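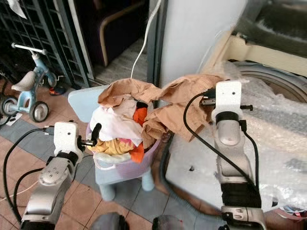 Handout 6: Setup and weekly care of a two-arm laundry cell
Course: Service Robots in the Home, Mirusbridge
Instructor: Brisa Ayala
Bench notes: Dela Arthur
Revised Tue 2 April

Read this before your first bench session. It covers the Flundis cell only. The Dukari cell has a different wrist and its own handout.

What the cell does

Two arms take clothes from a basket and load them into a top-loading washer. The basket sits on a low stool between the arms and the machine. The head camera looks down on the basket and both grippers. Each arm has its own cable from the gripper mount back along the arm.

Placing the basket

Use a round plastic basket. A child's stool is fine as a stand, provided all the legs sit flat on the tile. Push down on the rim with one hand. If it rocks, turn the stool until it stops.

Both fingers should reach the near rim and the middle of the pile without either arm going fully straight. Jog the left arm to the left rim first, then bring the right arm in from the other side. If you have to stretch the right arm to touch the clothes, move the stool and leave the base where it is. Moving a base means doing the whole calibration again.

Leave the clothes heaped as they come. Folded stacks give you good numbers in the lab and poor ones in a house.

Cables and hoses

Most stops in March were cable faults. The usual cause was a loop that was too short, so the connector at the gripper mount took the pull when the wrist turned. Check for the following with power off:

The loop at the mount has slack with the wrist turned to each end of its travel.
The cable does not pass between the arm and the washer.
The strap at the wrist holds but does not pinch.
The drain hose is clear of the stool legs and of the arm bases.
Any loose cable hanging over the basket is tied back. The gripper will close on it as readily as on a sleeve.

If the washer still has its bubble wrap on, tape down the loose edges near the lid. Do not cut the wrap with the arms powered.

Gripper check

Look at the black fingers for lint and thread. Wipe them with a dry cloth. Hold each finger and try to twist it - there should be no play. If there is, take the finger off, clean the seat and refit it. Then look over the joint caps for screws backing out. Log any screw you tighten, with the joint number.

Test run

Run 56 picks at half speed with the washer unplugged. You are allowed up to 2 missed picks. A pick that brings up two garments counts as good if both clear the rim of the basket.

The log for the Fiadzo site stood at 1,621 picks when the left finger pads were changed. We now change pads at every quarterly service, whatever the count. Error 222 is a wrist overload. Stop, free the garment by hand, and check the cable loop before you reset.

For next week

Bring your completed check sheet and one written question about calibration. Dela has spare pads in the bench drawer - sign for them.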